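Steltano Kitchen Pack review: a simulated counter for two-arm robots

Posted July 2024

I bought the Kitchen Pack in May after putting it off for a good while. I had been building my own counter scenes by hand, and I was tired of fixing cups that sank through the table. The pack is an add-on for Steltano's simulator. You get a kitchen counter, a set of household objects, two black arms with grippers, and a tool for shuffling everything into new layouts. I paid for the single-seat license with my own money.

What you get

The download is split into 5 parts: the room, the fixtures, the objects, the arms, and the layout tool. You can use the objects without the room, and I do that a lot. The arms load with their joint limits already set. If you have your own arm model you can swap it in, but you will have to redo the camera mounts yourself, and the manual covers that in one short paragraph.

Setup

Installing took me most of an afternoon. The license key goes in a text file that has to sit in the right folder, and the installer doesn't tell you which folder. I found it on the last page of the manual. After that it started up without trouble. I run it on a desktop with a mid-range graphics card. Without a card it will run, but so slowly that I wouldn't bother.

One thing to check before you start: the default units for gripper force are different from the ones in the base simulator. I lost a day to that. Every box I picked up shot across the counter. There is a setting for it under Physics, Advanced.

The objects

This is the part I paid for, and it is good. The objects are ordinary groceries and kitchen items, with a few things that belong in other rooms of the house. Sizes look right next to each other. Labels are readable on some packages and smeared on others, so if your work depends on reading text, check each item first.

Wide view of the counter, then a close one by the microwave:

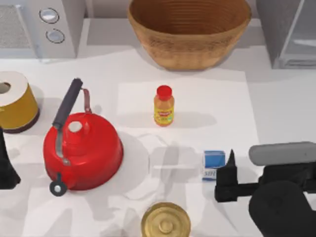
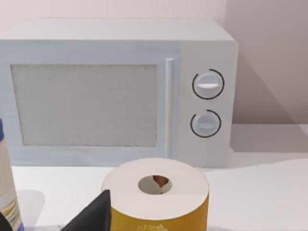 Collision shapes are where most packs cut corners. Steltano did better than the two I used before. Rounded items roll when you tip them over, and small cartons stay put when a finger brushes them lightly. Handles are the weak point. Thin ones are wrapped in a collision shape that is too fat, so a grasp that looks fine on screen will stop short. I reported this and got a reply saying a fix was planned. It isn't in the version I have.

Lighting and cameras

The default lighting is soft and rather flat. You can move the lights and change their color, and you should, or a model trained on the results will expect every kitchen to be this clean and white. Shadows are soft by default. Hard shadows are an option and slow things down a little.

Camera placement is easy. You type in a position or drag it with the mouse. I would like a way to save a group of cameras and load them into another layout. Right now I copy the numbers over by hand.

The layout tool

You pick which objects to use, set how close together they may sit, and tell it how many layouts to make. I made 1,000 overnight and looked through them the next morning. 15 were no good, mostly with items stacked inside each other. I then asked for 3,000 with the spacing set tighter and the share of bad ones went up a lot. Keep the spacing at the default or wider unless you plan to sort through them.

The tool writes a log for each layout with the object names and positions. The names don't always match the names in the object folder, so I wrote a small script to line them up.

How it compares

I used the Flallatach home set for most of last year. It is cheaper and has more furniture, but the objects are heavier on your graphics card and the grippers slip for no reason I could find. Brarkix has a nicer menu and much better help pages. It only supports one arm, which ruled it out for me.

Support

I wrote in twice. Both answers came within a few days and both were from someone who had clearly used the product. The user forum is quiet.

Who should buy it

If you are teaching two arms to handle things on a counter, it will save you weeks of modeling. If you only need one arm and a few blocks, the free scenes in the base simulator will do. Steltano also sells a pantry and laundry pack called Bermúdez. I haven't tried it yet. The object list overlaps with this one more than I'd like, so compare the two lists before ordering both.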